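厨房空间与日常物件 课程讲义
第七讲 台面：切菜之前的事
更新：2025/7/18

上一讲讲完储物柜，有同学交来的作业里画了五层抽拉篮，没有画台面。问起来，说台面“就是柜子的盖子”。这一讲就是为这句话准备的。

一、台面的三种面积

房产广告里的台面面积，是把尺子从墙角拉到墙角量出来的。搬进去以后，先减去水槽，再减去灶具，再减去电饭煲和那台一年用两次的榨汁机，剩下的叫净面积。净面积里，手臂不用绕过任何东西就能够到的一块，叫工作面。做饭的人一辈子都在跟这一块打交道，图纸上却从来不标。

课堂练习用的是Dillgate户型的平面图，编号536。请大家先用铅笔涂出工作面，再写柜体尺寸。去年二月那一班，多数人涂完以后沉默了一会儿，然后把岛台删了。

二、垫子、砧板、台面

三者是一层压一层的关系，各管各的事。

台面管承重，也管难看。浅色台面显脏，深色台面显灰，选哪个取决于你更愿意看见什么。两块面板之间总有一道缝，缝里总有东西，验收时看不出来，住进去第二周就看出来了。

垫子管分区。铺一张垫子，等于宣布这一片归操作，别的东西请往边上站。垫子应当比砧板大出一圈，刀、碗、削下来的皮才有地方落脚。太小的垫子只能垫住砧板，那是杯垫的志向。

砧板管刀。竹砧板硬、轻、便宜，缺点是怕泡水，泡过以后会以自己的方式弯起来。带金属提手的可以挂着晾，前提是墙上有钩子。讲义写到这里，请各位想一想自己家的钩子上现在挂着什么。
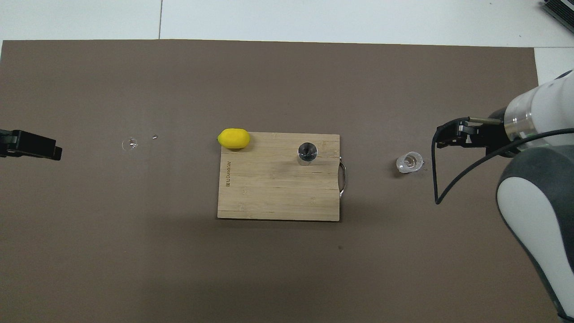 图7-1 竹砧板横放在棕色垫子上，黄色玩具柠檬搁在左上角，透明塑料杯倒在砧板右侧的垫子上。

看图7-1，先找砧板以外还有多少垫子可用，再找哪些东西占了它。柠檬有一部分探出了砧板上沿。真柠檬在这个位置，下刀前得先挪一次；玩具柠檬也得挪，只是挪完不必切。不锈钢小杯立在砧板的右上部，要用整块板，它也得让。

倒着的杯子值得单独说。立着的杯子占一个圆，倒下的杯子占的是它的全长，再加上它打算滚过去的那一段。评估台面的时候，请按后一种算。

三、小件问题

大件谁都看得见，所以大件总有人收。台面真正的敌人是小件：瓶盖、密封圈、撕下来的一角包装。图中垫子左侧有一个透明的小环或小盖，不远处还有一粒银色的金属小片，比米粒大不了多少；倒着的杯子旁边也有一小片透明塑料。第一遍看图就找全的同学，适合去做餐饮检查。

透明的东西放在深色垫子上只剩一圈浅边，放在白台面上情况更差。处理办法有两个。第一，备一只小碟，凡是一时说不清归属的小件一律进碟，每天清一次。第二，擦台面以前先用手掌平扫一遍，抹布会把小件推进缝里，手掌会告诉你那里有东西。

小碟不要太大。Tralard收纳盒的案例上一讲看过，盒子一大，小件就有了定居的念头。

四、收台面的顺序

先扶正倒下的容器，再捡小件，再把砧板清空，然后擦砧板、提起砧板、擦垫子，最后掀开垫子看一眼台面。多数人从擦开始，于是把同一粒碎屑从左边送到右边，又从右边送回来，还觉得自己很勤快。

垫子底下每周至少看一次。看到什么不必写进作业。

五、作业

拍一张自己家台面的俯视照片，拍之前不许收拾。在照片上描出工作面的边界，标出倒放的容器和直径小于瓶盖的物件，附一段说明，写清楚每样东西应该回到哪里。写“放回原处”的退回重写。

租房、住宿舍、与长辈同住的同学，可以改用Hirkik样板间的台面图，在课程页面下载。样板间的台面上通常只有一盆罗勒，做起来反而更难，请慎选。

周次18以前交齐。下一讲讲水槽，请预习沥水架一节。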